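Section 2 - Filling the snack basket

Read section 1 first if the bench isn't set up yet. Should take a couple minutes once you have the hang of it.

What you need
- the bench, wiped down and dry
- one Purari basket (the orange one with the handle cutouts)
- red snack packs, all the same kind
- Mokex count sheet and a pen

Steps

1. Check the packs before they go on the bench. Torn wrapper, popped end, crushed corner - put it aside. Don't tape it.

2. Basket goes near the back of the bench, centered. Handles free. If it rocks, something is under it.

3. Lay the loose packs flat on the wood. Spread out, printed side up. Not right on the edge, they slide off.

4. First layer flat in the basket, all facing the same way. Press out any big air pockets with your palm, gently. Chips and crackers break, you will hear it.

5. Build up in layers. A little tilt in the pile is fine. A lot of tilt is not, take the top layer off and redo it.

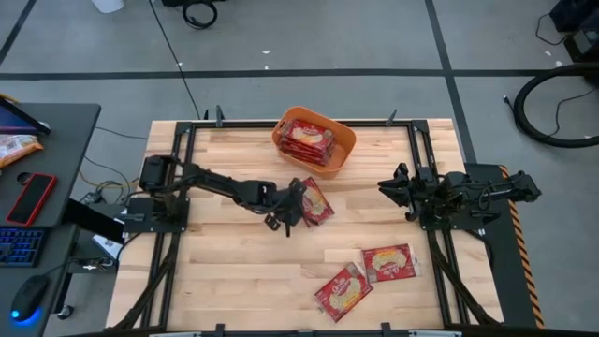
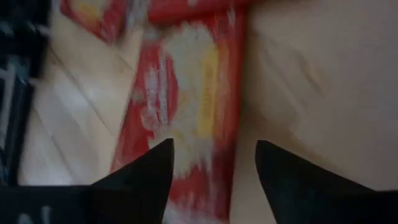 Fig. 2. Red packs at the bench: basket and loose packs in the first picture, a pack close up in the second.

6. Pick up the loose packs one at a time. Hold by the middle of the pack, never by the crimped end. The end seal is the weak spot and it opens up with hardly any pull.

7. Stop when the top layer is level with the rim. Anything over the rim gets squashed when baskets are stacked.

8. Write the count on the sheet, initial it, tuck it down the side of the basket where it can be read. Full basket for the Netinholm order is 28 packs. Khunthong order is different, see the label on the shelf.

9. Lift with both hands, one in each cutout. Set it down flat on shelf 703.

CAUTION: Stay clear of the yellow and black tape along the side of the bench. Dont lean on it, don't park a basket on it.

CAUTION: Don't stack more than 2 full baskets. The bottom packs won't take it.

Notes

- Packs left over at the end go back in the carton - not in the next basket. Mixes up the count.
- Spilled crumbs: brush first, then a barely damp cloth. Too much water and the wood swells.
- If the pile keeps sliding, the packs are probably different sizes. Check the carton, some came in wtih a smaller size mixed in.
- Old sheets from before 8/1/20 have the wrong full count. Throw them out.

Next: Section 3 - Labels and shelf order

Questions about this guide: Periklis Chrysikopoulos, packing desk | © Mokex | Back to top
2 comments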